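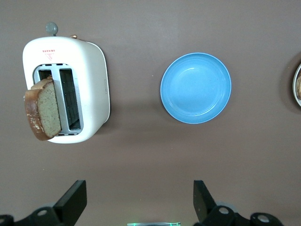
Song Form and Lyric Analysis
Handout 4: Verse, Hook and Feature in the Contemporary Rap Single
Revised August 31, 2019

Read before the listening session. Bring a printed copy of the timing sheet. Terms set in capitals are used in the test with the meanings given in this handout, even where other textbooks differ.

1. Units of measurement

All forms in this course are measured in bars of four beats. Clock time is recorded as a second column only. A song at 70 beats per minute and the same song counted at 140 will give different bar totals for an identical stretch of audio. State which count you are using at the top of the sheet and keep to it.

The default in class is the slower count unless the snare falls clearly on beats two and four at the faster one.

2. Sections

INTRO: everything before the first full vocal section. Ad-libs and spoken tags belong to the intro.

VERSE: a section whose words change each time its music returns. The usual length is 16 bars, with 12 and 8 now common on singles.

HOOK: a section whose words and music both return with little change. Usual length is 8 bars, often built as four bars repeated.

PRE-HOOK: a short section, two to four bars, that returns before the hook. If it appears only once, mark it as the end of the verse.

BRIDGE: a section that occurs once, normally after the second hook, with a change in harmony, drums or delivery.

OUTRO: everything after the last complete hook.

3. The feature

A FEATURE is a verse or hook performed by a credited guest. Mark it with F and the section letter, so that a guest second verse is written V2-F. Uncredited background vocals are not features. Where host and guest trade lines within one section, mark the section as shared (S) and list the bar at which each voice enters.

The guest verse is most often the second. In this position the host has already set out the subject, and the guest may restate it, answer it or leave it. Your written analysis should say which of the three occurs and cite at least two lines as evidence.

4. Worked example: Sarpong, "Wullholm"

Released in January on the Folo label. 70 beats per minute, slow count, 60 bars in total.

Intro: 4 bars, filtered keyboard, no drums
V1: 16 bars
Hook: 8 bars
V2-F: 12 bars, guest Wombridge
Hook: 8 bars
Bridge: 4 bars, drums out
Hook: 8 bars

There is no outro. The last hook ends on its eighth bar with a held chord that is not counted.

The first verse is addressed to a listener, "you," who is not identified until bar 13, where the speaker turns out to be talking to himself at a younger age. The guest verse keeps the second person but applies it to someone else. It therefore answers the host verse in grammar and departs from it in subject. Either reading is accepted if argued from the text.

5. Word count and density

DENSITY is the number of words divided by the number of bars in which they are delivered. Count contractions as one word. Leave out ad-libs unless they complete a rhyme.

The transcript of "Wullholm" on the course page runs to 653 words with repeats written out. Do not divide this total by 60, as the intro contains no words. Calculate density for each section separately. The bridge has the lowest figure and V2-F the highest.

6. Rhyme marking

Mark end rhymes with letters, starting again at A in each section. Underline internal rhymes. A chain of the same vowel sound carried for more than four bars gets a bracket in the left margin. Near rhymes are marked with a prime sign (A').

7. Assignment

Choose one single with a credited feature. Submit a timing sheet, a density table and a commentary of up to 57 lines, double spaced. Songs discussed in Handouts 1 through 4 may not be used. Quote only the lines you discuss.

Next handout: harmony in loop-based production.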